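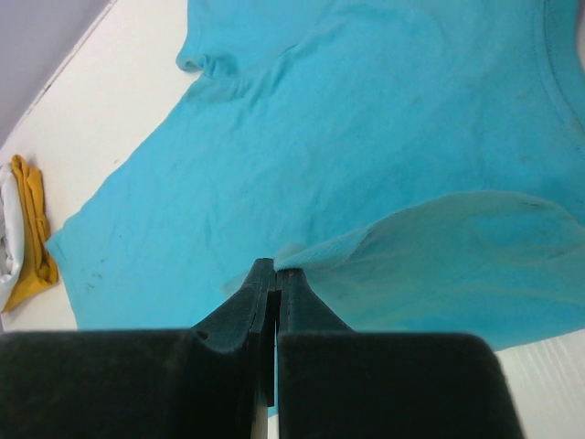

I came to folding late, as a subject I mean, having spent most of my working life on how households wash things. What pulled me in was a remark from one of our early interviewees, who told me she could do shirts in her sleep but still couldn't say what she did with her hands. So in this section I want to stay close to the cloth and leave the timings for later. A T-shirt is a bad rectangle, and that's most of the trouble. In Figure 3a a corner of a turquoise one is pinched up and the lifted part stands away from the table like a sail, while the rest lies flat with soft, shallow creases running across it on the diagonal. Near the top there's a bunched edge, probably around the sleeve or shoulder, folded over on itself. I got very fond of that sort of little roll (Nadiia Polishchuk, who coded the interviews with me, calls them "snails") and we ended up giving them their own category. A snail that gets folded in stays in, and you find it again as a lump when you put the shirt on the pile. The few small dark marks low down on the fabric didn't bother me, by the way -- we never asked for shirts fit to be seen in, only shirts people would fold.

4.2 From the flat shirt to the pile

We spoke to 48 people in Montes and Balska, and I had gone in expecting to hear about methods. Sleeves first or sleeves last, thirds or halves, that kind of thing. I did hear plenty of that! But when Rigoberto Barrera and I sat down with the transcripts, what people kept coming back to was the pile. They fold for the pile. One man in Balska makes everything the width of his shelf, whatever it started as, and a retired nurse told me she folds tea towels extra small "so they don't boss the others about", which I have thought of most days since.

The pile also decides the order. Of the 48, 13 said they sort by colour before they fold, and the others mostly start with whatever's on top of the basket. I'm firmly in the second camp. Starting at the top means the stack ends up as a sort of upside-down record of the basket, and anything awkward or clingy gets shoved back in and left until last, more often than our interviewees liked to admit.

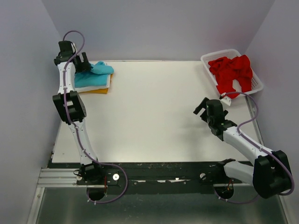 The top of the pile is where the fussing happens. A finished piece gets set down, and then it gets touched again: a pat, a tug at one edge, sometimes a complete refold. We called these "returns" and Isauro Huerta went through all 86 home recordings marking them (a thankless job, and he did it twice). The lower layers are left alone once they're covered, even when an edge is poking out at the front and anyone could push it in. I asked a few people about this afterwards. They knew it was there. It just belonged to the bottom of the pile by then, and the bottom was done.

Nine of the recordings have no returns in them at all, and I went back to those expecting very tidy folders. They were the opposite, mostly people folding with the telly on, who put each thing down and never looked at it again. Their piles leaned a bit but held up fine on the way to the cupboard. Section 4.3 takes up what happens at the cupboard door, where the leaning starts to matter.

Figure 3. (a) Turquoise T-shirt with one corner held up. (b) Folded cloths in a stack, with a red cloth in the white basket.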